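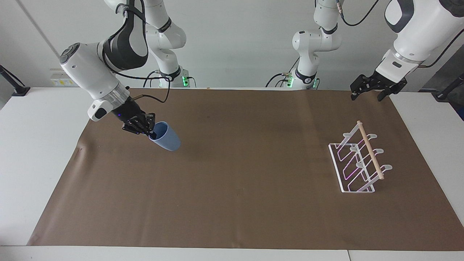 Aniela Gajewski asked that wire racks be checked at every visit, as cups set down on a bent rack tip over. The item has been added.

Vatville Dish Room - Inspection Checklist
Date: October 14, 2018

1. Cup rims free of chips and cracks - Satisfactory. 215 cups checked, two withdrawn.
2. Wire racks level, no sharp ends - Needs attention. One rack to be replaced before December.
3. Mats lie flat, edges not curled - Satisfactory.
4. Cords kept away from the sink - Satisfactory.
5. Floor clear at both doors - Not met. Cartons from Sollero were moved during the visit.

Inspector: Shota Hattori
Next inspection: December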